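Lokerard Forums › Teaching by Hand › Handheld grippers and remote rigs

Thread: Folding dark knits on a soft bed – handheld or remote?

dropleaf_9
Posted 29 December 2022

I've been collecting folding demonstrations with a pair of handheld grippers, one per hand. Towels and T-shirts on a table went fine. Now I'm on sweaters, and I moved to a bed because that is where people in the homes we care about fold their clothes.

So far I have 174 episodes of one black knit on a plush blanket. I trained on the first batch and the policy is poor. It reaches for the right area, closes, and comes up with blanket as often as sweater. When it does get the sweater it takes one layer where I took two.

I also have access to a two-arm remote setup with leader arms at the lab. It's slow and I don't like it for cloth, but the recorded actions are exactly what the robot did, and with the handhelds I depend on the tracking. Before I put more hours in I'd like to hear from people who have done both.

Setup: parallel jaw, soft pads, wide camera on each hand. Tracking is from the camera plus an IMU.

One of the views from a hand:
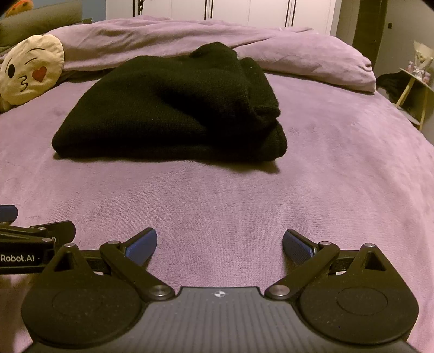 Black knit, folded, on the lilac blanket. Right-click to save full size.

Questions I have:

Is anyone getting good results on black fabric at all?
Does the soft surface matter as much as I think it does?
If you switched from handheld to remote for clothes, did it pay off?

mortise
Posted 41 minutes later

Soft surface matters a lot. On a table you can push the lower finger down until it stops and slide it under the hem. On plush there is no stop. Your hand feels when the pad is under the knit and the gripper doesn't record that. The policy only gets the picture and the finger width, and in the picture the pad goes out of sight in the pile either way.

I'd do two things. Slow down in the last bit before the grasp, and pinch from the side of the ribbed band where it stands up off the blanket. Don't scoop from below.

k_pallet
Posted 1 hour later

Go remote. I know this forum likes the handhelds but for anything with contact I stopped trusting them. Your wrist does small corrections you don't know about, and then the robot can't reproduce them because it is stiffer than you and slower than you. With leader arms you are forced to find a way of doing the task that the robot can do. We ran the Gavitz two-arm station for all of June on pants and sweaters, and 72 episodes from that beat everything we had from handheld.

The operators hated it. The data was better.

dropleaf_9
Posted 1 hour later

Were those on a bed or a table?

k_pallet
Posted 1 hour later

Table. Felt over foam.

mortise
Posted 2 hours later

Then it isn't the same task. Felt over foam is flat and it's the same every time. A blanket on a bed has moved a little after each episode, which is half of what he's fighting.

I also don't agree about stiffness. If you replay the handheld path on the arm at half speed and it fails, that is a controller problem and you can fix it. If it works at half speed, your data is fine.

k_pallet
Posted 2 hours later

It's half of what he is fighting because he chose it. You can start on felt and move to the bed later. Nothing in a home product requires that the first thing you learn is the hardest version.

And replaying a path on cloth tells you very little. The cloth is never where it was.

seam_allowance
Posted 3 hours later

I do data checks for a group that uses both Stekar handhelds and remote arms. Some notes, in no order.

Black knit: fix your exposure. With auto exposure the pale blanket sets the level and the sweater turns into one dark shape. You lose the rib, and the rib is how the model can tell hem from body. We lock exposure a bit bright and let the bedding wash out some.

Sleeves: look at whether the person in your demos does the same sleeve first. Ours didn't. We had one operator starting left and another starting right, and the policy hovered between them. We went back and tagged 303 episodes by hand for which sleeve came first. It took a while and it helped more than any change to the model.

Two hands: when one gripper crosses in front of the other's camera, keep it. People throw those out. The robot will see its other arm all the time, so it needs those episodes.

Blanket grabs: do you have any demos where you grab blanket by mistake, let go and try again? If every demo is clean, the policy has never seen how to get out of that.

dropleaf_9
Posted 4 hours later

Exposure is on auto, so that's one thing to fix tonight. I had never thought about sleeve order. I went back through the recordings and I'm not consistent at all. I seem to take whichever sleeve is closer after the sweater lands on the bed.

I pulled up some of the frames from close in, to check whether the rib is still readable near the jaws. 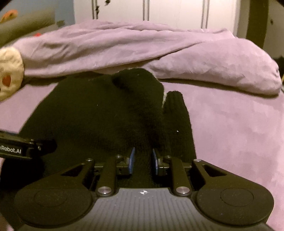
On my monitor the rib shows up fine when the camera is that near. It's at the start of the reach that I lose it, when the sweater is farther off and the blanket takes up most of the view. So the policy may be picking its grasp point early, when it can't tell much, and then sticking with it. I predict long action chunks, which won't help.

No retries in the data, no. I've been deleting them. I thought a bad grasp was a bad demo.

seam_allowance
Posted 4 hours later

Keep them from now on. Only delete an episode if you dropped a gripper or the tracking jumped.

One more on lint. If you use the same sweater for every episode it picks up bits from the blanket, and we had a policy that did noticeably worse on the day someone cleaned the clothes. I can't prove that was the cause. We rotate garments now.

halyard22
Posted 5 hours later

Reading this with interest because I'm about to start on cardigans. Does anyone reset the bedding between episodes, or do you leave it?

mortise
Posted 5 hours later

Leave it for a run of 10, then pull it flat and start over. You get some variety that way and it doesn't drift into a pile. And move the pillows and whatever else is at the head of the bed now and then. If the background is always the same the model will use it to work out where it is.

k_pallet
Posted 6 hours later

I'd reset every time at the start. Get a policy that works on one bed, made one way, then loosen things up. If you vary everything from the first day and it fails, you don't know which part failed.

mortise
Posted 6 hours later

We've had this argument before. Starting narrow gives you a model you have to un-teach.

k_pallet
Posted 6 hours later

It gives you a model that does something. Un-teaching is cheap next to having a few hundred episodes and no idea what's wrong with them, which is where this thread started.

lougher_tools
Posted 7 hours later

We make the pads for some of these (Lougher, small shop), so take this as coming from someone who sells them. On loose knits a textured pad can hook a loop. You get a grasp that looks good and then pulls one thread when you lift. If you see the layer problem mostly on lifts and not on the close, try a smoother pad, or tape over the ones you have before spending any money. Use the same surface on the handheld and on the robot. People forget to change both.

dropleaf_9
Posted 8 hours later

I checked, and the single-layer ones happen on the close. The lift is clean after that, only with too little in the jaws. I'll still try the tape.

My plan for now, so somebody can object to it before I start:

Lock exposure, a bit bright.
Left sleeve first, every time.
Side pinch at the hem, slow in the last part of the reach.
Keep retries.
Shorter action chunks.
Bedding left alone for 10 episodes, then flattened.
A second sweater, gray, mixed in.

I'll stay with the handhelds for this round. If the new set is no better I'll book the leader arms and do the same sweater on the same kind of blanket, so at least the two can be compared.

k_pallet
Posted 8 hours later

Fair plan, though you're changing seven things at once. I'd hold the gray sweater back and use it for testing. And do the comparison even if the new set is better. Very few people here have run both on the same task, me included.

seam_allowance
Posted 9 hours later

Agree on holding the gray one back. Also write down the exposure value somewhere that isn't the camera. Ours went back to auto after a firmware update and it took a week before anyone noticed.

halyard22
Posted 9 hours later

What do you do about the left gripper while the right one is doing the sleeve? Mine just hangs in the air and I don't know if it should be holding the body down.

mortise
Posted 10 hours later

Hold the body, lightly, near the shoulder seam. On a bed the whole sweater slides toward you otherwise. Close the jaws first and press with the outside of the fingers so you don't record a grasp you didn't mean to make.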